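Brirnberg annex, laundry and linen rooms — July walk-through
Checked by: Dalia Kütt
Start 7:40 am, both floors, basement last

OK = fine as is. FIX = do it this month. NOW = before the next shift.

## Doors and ways out

- [x] Main door opens all the way — OK
- [x] Back door, push bar — OK, stiff. Needs oil
- [ ] Back hallway clear — **NOW.** Two carts parked nose to tail again. Moved them myself. They belong in the bay, there is tape on the floor for it
- [x] Exit signs lit — OK
- [ ] Emergency light by the stairs — **FIX.** Test button does nothing. Battery or bulb, didn't have the ladder

## Fire

- [x] Extinguisher, linen room — OK, needle in green
- [ ] Extinguisher, basement — **FIX.** Hung behind the coat hooks. Fine until someone hangs a coat. Swap the two
- [x] Smoke alarm test — OK, loud
- [ ] Lint, dryer 1 — OK on the screen, not OK behind it. Pulled the kick panel and got a full dustpan. **NOW**
- [x] Lint, dryer 2 — OK
- [ ] Vent hose, dryer 1 — **FIX.** Crushed where the machine got pushed back to far. Kavard has the rigid kind, order that and not another foil one

## Electrical

- [x] Breaker panel, 3 feet clear in front — OK
- [ ] Panel labels — **FIX.** Half still in pencil. Number 14 says "old iron??"
- [x] GFCI outlets by the sinks — tripped and reset, all OK
- [ ] Extension cord under folding table — **NOW.** Unplugged it and took it away. If the radio needs power, ask for an outlet
- [x] Washer cords — OK, no nicks
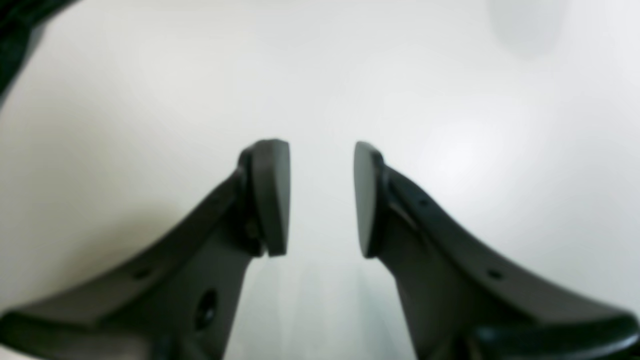
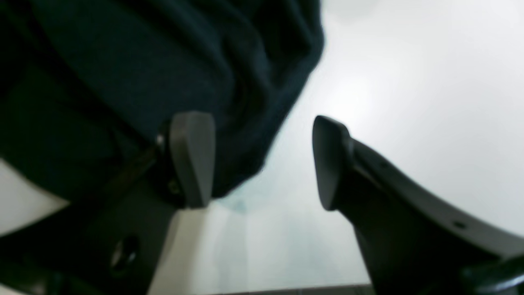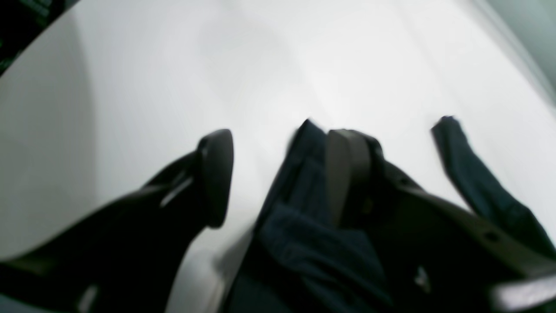
## Shelving and lifting

- [x] Shelf anchors, linen room — OK, gave each one a good pull
- [ ] Top shelf — **FIX.** Blankets stacked up near the sprinkler head. 18 inches clear, always. Asked for this last time too
- [ ] Step stool — one rubber foot gone. Tagged, out of use. **NOW**, get a new one
- [x] Hand truck — OK, tires fine
- [ ] Weight sign on the basement rack — **FIX.** Says 1000 lb for the rack, nothing for a single shelf. Vasiliauskas put it in, they should have the sheet. Until then heavy stuff on the bottom

## Floors and water

- [x] Floor drains — OK, poured a bucket down each
- [ ] Mat at washer 2 — **FIX.** Corner curls up. I tripped on it while writing this
- [ ] Hose clamp, washer 2 — crusty, wiped it and it was damp again when I came back from the basement. **NOW**
- [x] Hot water at hand sink — OK, 100 F at the tap. Gets there slow
- [x] Wet floor signs — OK, both there

## Chemicals

- [x] Bleach and sour kept apart — OK
- [ ] Spray bottles labeled — **FIX.** One blue, one clear, no labels. Dumped the clear one
- [ ] Safety sheets binder — has the old Dramari detergent in it, not the one we use now. Print the new page
- [x] Eyewash — ran it, clear — OK
- [x] Gloves — OK on medium, low on large

## People stuff

- [ ] First aid box — out of the big bandages, burn gel is past its date. **FIX**
- [x] Emergency numbers posted — OK
- [ ] Sign-off sheet for dryer cleaning — blanks from the 9th on. Cleaning may well be getting done, I can't tell from a blank sheet. Initial it please
- [x] Noise — fine, can talk over both dryers

## Comments

Score 87 on the office form, which wants a number. Was higher in the spring — the hallway and the cord cost us most of it, and both take a minute to put right.

Dryer 1 stays off until the lint behind it is out and somebody has looked at the hose. I put a note on the door. Please dont take the note down to run one quick load.

Clamp at washer 2: turn the water off at the wall first, the valve is the left one, it sticks.

Blankets can go in the tall cabinet downstairs, it has room on the lower shelves. Whoever is on early can start on that.

Will be back to recheck the NOW items before the afternoon shift. FIX items by the end of July, write your initials next to the line when done.

D.K.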